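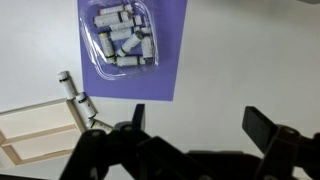 2019-11-06
By the Lestberg household finance group

4.2 Did the loans raise household income?

The Pludix scheme is usually presented as a success. Its own yearly report says that families in the Vik district who took out a small loan were earning more at the end of the lending period than at the start, and this claim has since been repeated in grant applications, in a regional plan and in at least two textbooks. We are less sure. In this section we look at where the claim comes from and how much weight it can carry.

The first survey covered 3,974 households in 45 villages, most of them inland from Jarkutport. That is a large sample for a district of this kind, and the work of collecting it deserves credit. The second survey, nine months later, could not reach 936 of those households. The report deals with this in a footnote, which says that the missing families were "similar in most respects" to those who stayed. It does not say which respects were checked. We asked for the comparison and were sent a table with household size, age of the oldest member and distance to the main road. Income, debt and type of work were left out.

This matters a good deal. A family that borrows money, fails to make it pay and moves to the port to look for wages is just the kind of family a second survey will miss. If even a modest share of the missing households left for such reasons, the average gain among those still in the village tells us very little about what borrowing does. It may tell us only that people who are doing well tend to stay where they are.

A second problem is the season. The first interviews were held in March, when food stores in Vik are low and there is little paid work on the land. The second round fell after the main harvest. Almost any household in the district, with or without a loan, would report more money coming in at that point in the year. The report does mention a comparison group, but these were people who had asked for a loan and been turned down, often for lack of land. They had less to harvest in the first place.

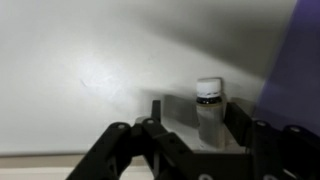
A third difficulty lies in what was counted as income. Interviewers asked borrowers what the household had earned from "all business" in the past month. Sales were written down, and costs were asked for only if the borrower brought them up. A woman who bought cloth, sold it again and was left with almost nothing after paying for the bus to Jarkutport would appear in the data as someone with healthy earnings. We found repayments treated in the same loose way. In some villages they were taken off income; in others they were not, and the data file does not record which rule was used where.

When we went back to the records that did include costs, the rise in income became much smaller, and for households with the least land we could no longer tell it apart from no change at all. Figure 3 in the annex sets out these results by village. We would not build much on them either. Households that keep track of their costs are likely to be better at running a small trade, so this group is no fairer a sample than the full one.

None of this shows that the loans did harm. Several people we spoke to had used the money sensibly and were glad to have had it, mainly to get through a lean month without selling animals. That is a real benefit, though a different one from the lasting rise in earnings described in the report, and it could perhaps be had more cheaply through a grain store or a simple cash payment. As far as we know, neither was tried in Vik.

Supporters of the scheme have replied that lenders cannot be expected to run surveys to academic standards. We accept that up to a point. A lender with few staff has to choose what to measure. But the same lender has used the income result to argue for new branches outside the district, and a result used in that way should be able to stand some checking. The high repayment rate, often quoted as further proof, does not help much here. People repay for many reasons, among them pressure from the other members of a lending group, and some of those we met had repaid one loan by taking out another from a shopkeeper.

The next section turns to the shopkeepers, whose lending does not appear in the Pludix records at all.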